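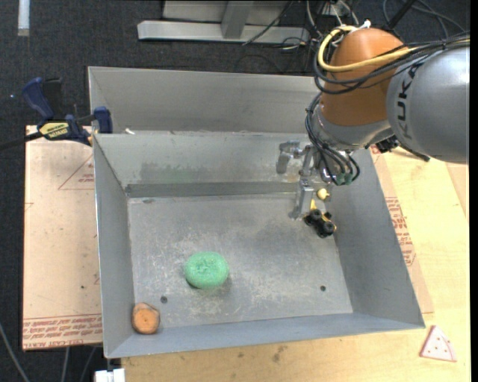
The bin in question, with a few odds and ends still in it.

Tags: Metal > Cleaning and Care > Galvanized or Not?

How do I clean a scuffed sheet-metal bin without making it worse?

Posted by Nouhaila Hamdy

I have a big gray metal bin with sloping sides that came with the workshop unit I took over in May. It's a solid thing and I'd like to keep it for sorting toys and other donations before they get wiped down and bagged. The trouble is the state of the inside. The floor is covered in pale scratches and whitish scuffs, with darker patches that are worst toward the middle. The back wall has dark smudges on the left side and a bit of a green tint in places, and there's one small rusty mark on it.

I've read a lot of advice online and I don't believe most of it. One page says vinegar fixes everything. Another says vinegar will ruin it. A third one wants me to rub it with a ball of foil and cola, and the "after" photo was plainly a different bin. A man at the hardware counter sold me a bottle of Clurnetti metal restorer, and so far I've tried it on the outside near the bottom, where it left a shiny patch the size of my hand and a smell I could still pick up the next morning. I'm not putting that where kids' toys go.

What I'd like to know:

Is the whitish stuff damage, or residue that ought to come off?
Is the green tint something to worry about?
Should I paint the inside, line it, or leave it alone?
There are two small round holes in the floor near the front. Do I plug them?

I don't know what the metal is. A magnet sticks to it, if that helps. I don't need it pretty. I need it clean enough that I'm not moving dirt from the bin onto the things I've just washed.

Wyn Ifans

The magnet tells you it's some kind of steel, most likely. It doesn't tell you whether there's zinc on it, and that's what decides the rest, so I'd be wary of anyone who gives you a product name before asking. Plain steel that has been kicked around would normally have more than one small rust mark to show for it, which makes me lean toward a coating of some sort. That's a lean. I can't tell from a photo and neither can anybody else on this site, whatever they say.

Do the dull thing first. Vacuum it, then wash with warm water and ordinary dish soap, a soft brush for the floor and a cloth for the walls. Rinse, and dry it with a towel straight away. Leave it a day and look again. Some of the dark smudging on the back wall may be plain grease and hand dirt, and you don't want to be treating grease as corrosion.

On the whitish marks: run a fingernail over one. If it feels like a groove, it's a scratch and no liquid is going to remove it. If it's chalky and some comes off on your finger, it could be the white bloom you get on zinc when it's been left damp. A stiff nylon brush takes the loose part off. Please don't use steel wool or a wire wheel. If there's zinc, you'll be scrubbing away the only thing keeping the rust to one spot.

The green tint I wouldn't guess at. It could be old paint rubbed off something, it could be a stain, it could be the light in the room. Wipe it with a white rag and see what the rag says. For as long as toys are going in there I'd want that answered before I used it.

The rust mark: a nylon pad, a little soap, dry it, then a dab of clear metal primer if it bothers you. One mark that size has probably been there for years.

Leave the holes. Maybe they're for drainage, maybe something was bolted down there once. They'll let the rinse water out either way, and a plugged hole is a place for water to sit. If small parts fall through, lay something over them.

Karim Abdelaziz

Just paint it! I did a steel feed trough with two coats of Salerlow enamel and it still looks great. Sand it first so the paint grabs. A quart cost me $24 and I had plenty left over.

Lindiwe Tshabalala

I'd skip the paint. I've painted the inside of two sorting bins and both times it flaked, and then you're picking paint chips off everything. Karim's trough holds feed, and a trough doesn't get hard plastic wheels dragged across the bottom all day. The scratches on that floor show what sort of life it has had, and paint wouldn't hold up any better than the metal did. I also wouldn't sand a surface when you don't know what's on it. Old coatings can have lead or other nasty stuff in them, and sanding puts it in the air. Test swabs exist. I'm not fully convinced by the cheap ones, but a lab test is affordable if you really mean to keep the bin in use for kids' things.

What worked for me was a liner. I bought a rubber mat off the roll from Amrani, cut it 8 inches too long by mistake, trimmed it, and laid it loose on the floor of the bin. It lifts out, you wash it in the yard, you put it back dry. Don't glue it. Water gets under a glued mat and you'll find out about it much later, by smell. If you want the walls covered too, an old cotton sheet does fine and goes through the laundry.

A liner has another benefit for your sort of job, where small things end up in the corners. On bare scuffed metal they're hard to spot, and a plain light-colored mat makes it easy to see what's left before you tip in the next lot.

I clean mine every Wednesday whether it looks dirty or not. Might be overkill. As for the restorer, I'd take it back. If the label doesn't say what's in it, I don't see why you should trust it near toys.

Comments

Nouhaila Hamdy: Did the soap wash. The smudges came down by half, I'd say, and the rag stayed white on the green part, so I still don't know what that is. The whitish marks are mostly grooves. Ordering a swab kit and a mat. The restorer is going back.

Nabila Ait Ali: Rag staying white doesn't prove much. It only means it isn't loose.

Wyn Ifans: Fair. I'd still rather have a stain that stays put than one that comes off on things.

Karim Abdelaziz: My trough has not flaked, for the record.

Lindiwe Tshabalala: How long has it been?

Karim Abdelaziz: Since last summer.

Nabila Ait Ali: Does the mat smell? I had one from Pusberg that stank out the whole garage - had to leave it outside for weeks.

Lindiwe Tshabalala: It did at first. Hose it and leave it in the sun before you use it.

Related

Is the white powder on my galvanized tub safe to touch?
Pusberg rubber matting: does the smell ever go away?
Cleaning secondhand plastic toys without wrecking the stickers
Lead test swabs, are they any good?
Small dents and creases in sheet metal, worth fixing?
Removing old grease from a metal workbench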